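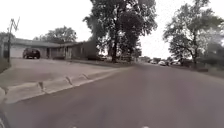
Start with how we collect. The Urik set is 3664 clips of street driving, all from quiet residential blocks, and each clip is paired with the steering and speed logged at the same moment. We picked streets like these because they leave out a lot of what a planner usually leans on. There is no center line to follow. On the left the concrete curb runs straight into a wide driveway apron of nearly the same pale gray, and a model trained only on marked roads tends to read that as more road. Pause on this. Ask the room where they would put the left boundary.

**Labels.** Henrique Vilela wrote the labeling guide. Two rules to mention:

- Mark the drivable edge at the curb, even where a driveway opens.
- Parked vehicles get a box only if you can tell they are vehicles – small light shapes far down the road go in as "unsure."

Drurlow did the first pass on 2000 clips. We sent back 399, mostly for boundaries drawn across driveways.
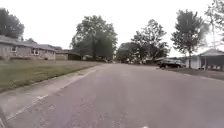 *Same collection run: dark sedan parked on the right, curb and lawn on the left.*

Overcast light, no strong shadows. Say plainly that the set leans this way, and that the Indura run in December was meant to add sun and low light. Those clips are still being labeled.

**Splits.** We split by street. Neighboring clips look too much alike, and a random split gave us test scores we couldn't trust. We hold out 5 streets. Desmet reran the baseline on that split – numbers on the next slide.

Take questions before the baseline table.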